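Collecting demonstrations at home: questions we get asked

Clondthorpe hand-tool collection, page kept by Fernanda Barreto. Last changed Sun 24 March.

These are the questions people send in before they sign up to record, along with a few sent in by people who wish they had asked sooner. The answers are mine. Guoqing Li read them over and thinks I am too gloomy in places. I have left those places as they were.

What am I being asked to do?

Household jobs, mostly with cloth and small objects, using a hand-held gripper in place of your fingers. You squeeze, the jaws close, and a camera on the tool records what they do. The recordings go to train a model, which is then meant to do the same jobs with a robot arm. Whether it can is a separate matter, and I would ask you to keep the two apart in your head when you read anything we put out.

Does it work?

It depends who you ask and what they had for breakfast. The model we trained in February, which we call Gerkus, could fold a tea towel on our own bench well enough to be filmed doing it. On a bed in another house it mostly pushed the cloth about. I have seen the bench film shown to visitors far more often than the other one.

So why collect more?

The usual argument is that the model has seen too few homes, and that more homes will fix it. I think this is probably half right. More variety does seem to help with things like lighting and furniture. I have seen much less to suggest that it helps with thick cloth, slippery cloth or anything with a lining. If you are joining because you were told the problem is nearly solved, please write to me first.

How many recordings do you want from each home?

80, spread over the jobs on your sheet. We used to ask for as many as people could manage and got long runs of the same fold done by the same tired hand. Those files look splendid in a total and teach the model very little. If you run out of patience at 17, send 17.

How long does one take?

Most are over quickly. Setting up between them is what eats the afternoon: shaking the cloth out, putting it down differently, checking the tool is still recording. Anyone who quotes you an hourly rate of clips has left that part out.

Should I practise first?

Yes, for one evening, then stop. We want you able to pick things up without a struggle. We do not want a polished performance, and we have had to turn away beautiful ones because every grasp came in from the same side at the same height. The model copied that faithfully and was lost as soon as the cloth lay the other way round.

What if I miss the grasp?

Carry on and try again within the same recording. Please don't delete it. There is a school of thought, held by Guoqing among others, that failed grasps followed by a second try are worth more than clean ones. I haven't seen a test that settles it, and the one comparison we ran at Clondthorpe changed 2 other things at the same time, so I wouldn't lean on it.

Do I need to tidy up?

No. Put away post, photographs, medicines and anything with your name on it. Leave the rest. A home cleared for the camera is a poor guide to how people live, and the early sets from our own office have exactly that fault.

Can I use a bed or does it have to be a table?

Either, and beds are what we are short of. A table is hard and flat and forgives you for coming in too low. A bed gives way under the tool, and the sheet may come up with whatever you are trying to grip.
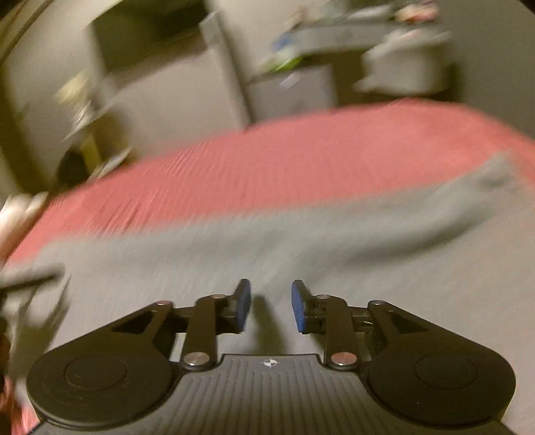

Start each bed recording with the jaws open and the cloth in a different position from last time. Move at your ordinary speed. Quick turns of the wrist smear the picture, and the software that works out where the tool has been can lose its place when the background smears. It is supposed to recover by itself. Sometimes it recovers in the wrong spot and reports no error, so if you know you swung the tool hard, say so in the notes box.

Does the colour of the cloth matter?

It shouldn't, and it does. Choose a cloth that stands out from what is under it for the first half of your set, then one that doesn't. Everyone skips the second half. The results from homes that skip it are then used to claim the model copes with any cloth.

Who checks the recordings?

A program called Bokell makes the first pass and rejects files that are too short, too dark or missing their tracking. After that, one of us watches a share of what is left. I would like that share to be bigger. Bokell is good at finding broken files and has no idea whether the person in the recording did the job on the sheet.

My recordings were rejected. Am I still paid?

Yes, if you followed the sheet. It took 4 rather sharp meetings to get that agreed, and I'd be glad to hear from anyone who has been told otherwise.

Who gets to use the data?

Clondthorpe and our partner lab, Ye, under the terms you sign. Read them. You can ask for your set to be withdrawn, and we will delete the files. A model that has already been trained on them can't be made to forget them, whatever a friendlier page than this one might say.

Will the robot ever fold my washing?

Ask me when it has managed a fitted sheet in a house none of us has visited.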